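Notebooks > Lellcombe workshop > Storage > Bin trial

Wednesday, 10:19

Continued from the last entry. Drenham bins against the old Semeniuk crates, for the textile offcuts and the spare bedding. Lanying Yan wants one size for the whole back wall so the shelf pins can stay put.

Shelf pitch is fixed at 7 holes. With the bin in place there is room above the rim to get a hand in, but folded blankets have to stay below rim height or they drag on the shelf above. Crates had the same problem and split at the corners as well.

Load test: flat-folded cotton, then mixed offcuts, then the Flonis zip bags. Weighed in at 10 kg and left on the shelf overnight. No bow in the base that I could measure with the straightedge. Long side wall moves outward slightly when lifted by the handles with a full load – it goes back when set down.

Folding: thirds, then half, fold facing out. Ruoxi Yan rolls instead. Rolled pieces fill the corners better but the stack leans once two are taken out. Leaving it folded for now.

Labels. Shelf code goes on the long side, left of the handle, same height on every bin. Store label stays on until the order is checked against the invoice (line 689), then comes off with warm water and a plastic scraper. No solvent on the plastic. Masking tape and marker until the printed codes arrive in April.

Handle cutout is in the middle of the long wall, with a raised border, and small items could work their way out through it. Anything smaller than a sock goes in a zip bag first.

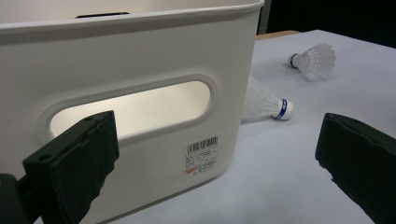

Can the bins be stored without lids?

On the upper shelves, yes. The bottom row needs lids or a cotton sheet tucked over the top, as floor dust gets in there within days.

To do: recheck the base after 19 days under load. Measure the Semeniuk lids against the rim – if they seat, keep them and scrap the crates only.

2 comments | 0 shares

Contact the workshop | Back to top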